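Teleop demos for opening a washer door – one arm or two?
Posted in Trerham Community Help > Robots and automation
Fri 19 March

Tiloseck

I'm recording remote-control demos of a laundry task with a two-arm setup. The task is: open the front-loader door, pick the toys out of the basket, put them in the drum, close the door. I have 37 demos so far and the trained policy gets stuck on the door. It opens it partway, lets go, and then reaches for the basket and bumps the glass.

In my demos I pull the door with the right gripper on the rim and keep the left one open and out of the way.

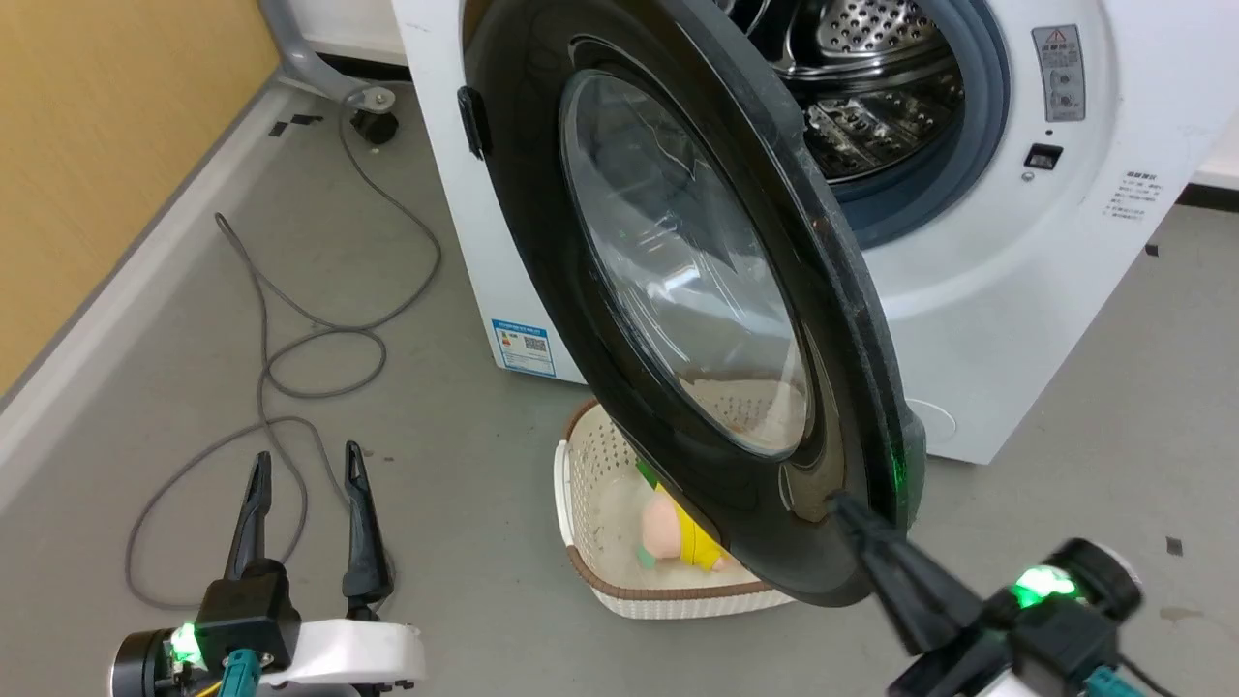 The basket sits right in front of the machine, so there isn't much room to work in. Should I be switching hands partway through? And do I need to throw out the demos where I fumbled the grip?

Flalladport

Let go later. If you release before the door is all the way open, the policy learns to release early too. Swing it wide, stop for a moment, then open the fingers and back straight out before you go down to the basket.

I would keep the fumbles if you recovered from them. Drop the ones where you gave up. With the door fully open you have a clear path from the basket to the drum, and either arm can do the picking.

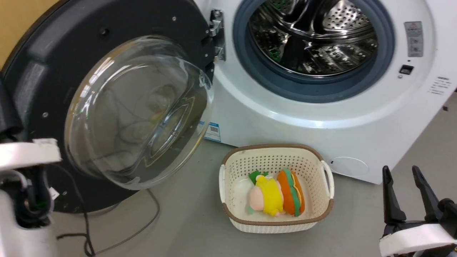
Edit – what fixed it for me

Splitting the task. I recorded the door as its own task and the toys as another, 4 operators in all, and moved the basket a little between runs. It took most of November.

Kudo

Just get more demos. 37 is nothing, we had 2588 and it still missed the door sometimes.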